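About Nasten Sweets

4 min read

Nasten began with a bowl of candy on a counter, and if you come by the shop today you will still find one there, a little to the left of the register, where small hands can reach it. Socorro Chávez opened the place with her cousin Soledad Zamudio in what used to be a shoe repair shop on the corner of Namora Street, and for the first couple of years there was still a heel-shaped sign hanging over the door that they kept meaning to take down. They sold hard candy, fruit chews and a very good coconut bar that we stopped making when the old pan finally gave out (people still ask about it, and we are working on it, we promise).

We make wrapped fruit candies. We have tried other things over the years, and some of them went well, but the twisted piece of fruit candy is what our neighbors come in for and what we most enjoy making. The sugar is cooked in the mornings, pulled and cut before lunch, and the wrapping goes on through the afternoon with the radio playing. Azucena Serrano runs the kitchen now. She learned the work from Socorro, and she is just as particular about the color of the syrup, which means a batch sometimes gets cooked twice before she will let it go to the cutting table.

On a good day we wrap 3,000 pieces. In February it is more than that, and everybody's sisters and nephews come in to help, and we feed them all soup.

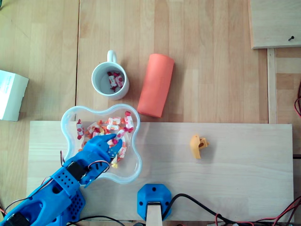 Our Candy

The wrappers are white with spots of red and orange fruit color, and they are twisted at both ends. Estrella Escobedo drew the first pattern at her kitchen table with two markers, and we have changed it very little. We did once try a flat, sealed wrapper that would have been quicker for us, and our customers let us know how they felt about it! A candy ought to be unwrapped by pulling on both ends at once, with that little crackle, and so we went back to the twist and have stayed with it.

You can buy our candy by the scoop or by the bag, and we are always glad to make up a bowl for a wedding, a waiting room or a front desk. We like a clear bowl with a wavy rim for this, something that shows off the wrappers and is easy to reach into. If you bring your own bowl from home we will gladly fill that one instead - Sharon Lyimo, who looks after our orders, has filled soup tureens, a fish bowl and a christening cup, and she is proud of all of them.

Where We Are Now

We outgrew the first shop some time ago and moved the kitchen next door, into the old Nolte bakery, where the floor slopes a bit and the light is lovely. There are five of us here full time. The front of the shop is still where it was, with the same bell on the door. Soledad works the counter in the mornings and will want to know how your mother is doing, so please leave yourself a few extra minutes.

We are open every day but Sunday. If you are planning something large, call Sharon a couple of weeks ahead and tell her how many guests you expect, and she will work out the amount with you. Parking is easiest around the back, by the blue gate.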